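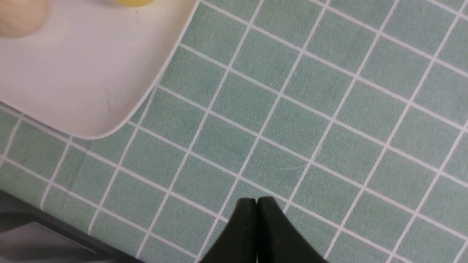 4.2. Recolocar objetos con la cámara de muñeca como única vista

Llego a la parte del trabajo que más me ha divertido y también la que más tardes me ha costado. En la sección anterior contaba cómo Drandeso, nuestra política de manipulación, aprende a partir de demostraciones con dos vistas: una cámara fija, que mira la mesa entera, y otra pequeña, montada en la muñeca. Lo que quería saber ahora era muy simple de preguntar y bastante pesado de responder: ¿qué pasa si le quito la cámara fija y la dejo trabajar solo con lo que ve la pinza?

Mi sospecha de partida era que se iba a perder enseguida. Con la cámara de muñeca el mundo se mueve cada vez que se mueve el brazo, y en cuanto la pinza se aleja un poco del plato el objeto de interés se queda en una esquina o desaparece. Además, los propios dedos ocupan siempre una parte de la imagen (cosa que, lo confieso, al principio me parecía un estorbo y que luego resultó ser de lo más útil, como explico más abajo).

Para las pruebas usé una mesa cubierta con un mantel de cuadrícula, verde claro con líneas blancas, y un plato blanco con piezas de comida. La Figura 3 recoge un instante visto desde la muñeca: las puntas de los dedos están casi juntas sobre una zona libre del mantel, y el plato asoma en la esquina superior izquierda. De la pieza de color beige que hay en él se ve solo la parte baja, y de la amarilla apenas un borde. Me gusta este caso porque resume muy bien el problema — casi todo lo que ve la cámara es mantel, y lo que le interesa a la política es una porción mínima de la imagen.

El mantel tiene su miga. Un patrón tan repetitivo es una trampa para cualquier método que busque correspondencias locales, porque un cuadro se parece muchísimo al de al lado. Gramgate, el módulo de referencia con el que me comparo, estima el desplazamiento entre imágenes consecutivas justamente así, y sobre la cuadrícula saltaba de una línea a la siguiente con una alegría notable. Drandeso no calcula ese desplazamiento de forma explícita; guarda una memoria corta de 8 observaciones y aprende de ella hacia dónde quedaba el plato.

Con las dos vistas, Drandeso completa el 82 % de los intentos. Al quitarle la cámara fija baja al 70 %, una caída bastante más suave de lo que yo esperaba. Lo repetí con el conjunto de objetos Berneck, que no aparece en el entrenamiento, y el orden entre las variantes se mantuvo, aunque ahí los agarres laterales salieron claramente peores y no tengo una explicación que me deje tranquilo.

¿Y los dedos? Probé a taparlos con una máscara negra, convencido de que así la red se fijaría más en la mesa. ¡Pues todo lo contrario! Las aproximaciones se volvieron torpes y la pinza se cerraba antes de tiempo. Creo que la política usa la posición aparente de las puntas como una especie de regla para juzgar a qué distancia está el borde del plato — es una interpretación mía, y los mapas de atención la apoyan solo a medias.

Los fallos se agrupan en dos tipos. El más frecuente ocurre cuando el plato sale por completo del campo de visión durante más tiempo del que cubre la memoria; entonces el brazo deriva despacio por encima del mantel hasta que se agota el límite del intento. El otro aparece al soltar: la pinza baja bien, pero abre demasiado cerca del reborde. Para el primero estamos probando en el banco de Hollis una memoria de longitud variable, y los detalles de esa variante están en la sección 5.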